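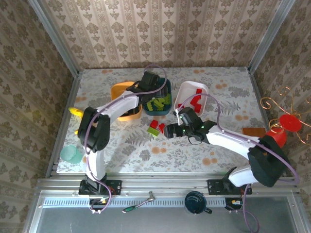
Sorting Your Building Bricks
Modthorpe Children's Learning Centre – Fact Sheet 3

Sorting means putting things that are alike together. People sort every day: cutlery goes into drawers, books go onto shelves and recycling goes into the correct bin.

Toy bricks are well suited to sorting by colour. Lime-green bricks can go in one bin and red bricks in another. Any bricks still on the tablecloth are then picked up one at a time and matched to the bricks that look the same.

Colour is only one way to sort. Bricks may also be grouped by size, by shape or by the number of studs on top. The rule you choose is called a category.

Try it at home
Ask an adult for 2 containers and a mixed pile of 50 bricks. Choose a category and sort the whole pile. Then tip the bricks out – gently, please – and sort them again using a different category.

Words to know
Category: a group of things that share something.
Match: to find things that are the same.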